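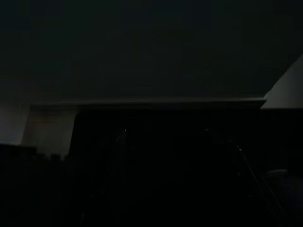

Ustunstead Allotment and Garden Club — minutes of the October meeting, 19/10/2024

Written up by me, Seren Prydderch, from the back of a seed envelope, so shout if I've got you wrong.

Present: Gwawr Vaughan (chair), Kimie Kinoshita, Eleri Pritchard, Mared Mostyn, me. Apologies from the Gittins plot, who are away until the clocks change.

Last month's minutes
Agreed, except Mared wants it noted that she offered to LOOK at the strimmer, not to fix it. Noted, Mared!

Water
This took up most of the evening. The bottom tap has been dripping since the summer and the ground by it is a bog now. Kimie has a quote from Loven for a new tap and a proper standpipe, $700 with the digging included. Gwawr thought that was steep and wanted a second quote. Eleri said we said exactly that last year about the fence and then paid more. We went back and forth for a good while (I'd stopped writing by then and was eating Mared's ginger cake, sorry) and settled on Kimie ringing one other place before the end of the month. If they haven't called her back by then we go with Loven. The water goes off for the winter as usual, so please drain your own hoses.

Waiting list
We have 7 names on the list and 2 plots coming free, both up at the Prerinow Lane end. One of them is in lovely shape and the other is mostly bramble. I suggested splitting the bramble one in half so more people get a start, and Gwawr liked that. Mared didn't — she says half plots always end up as somebody's shed and a chair. We voted and it's going ahead, with Mared against. Eleri will write to the top three on the list and walk them around.

Seed order
Orders to me please, on paper, with your plot number on it. Last year I had a note that just said "beans" and I still don't know who wrote it. We got more than 97 packets in the last order and the discount was worth having, so I'm hoping for the same again. Kimie asked about garlic. It's a separate supplier, but I'll add a line for it.

Compost
The left-hand bay is ready to use and it's beautiful stuff. Take a barrow each to begin with and then come back once everyone's had a go. Please don't put potato tops in the new bay, we've had blight on at least three plots.

Any other business
Gwawr's squash are on the bench by the gate, help yourselves.
Eleri has lost a green-handled trowel.
Mared will look at the strimmer.

Next meeting is at Kimie's, same time, and she says bring slippers. I still need someone to do the tea.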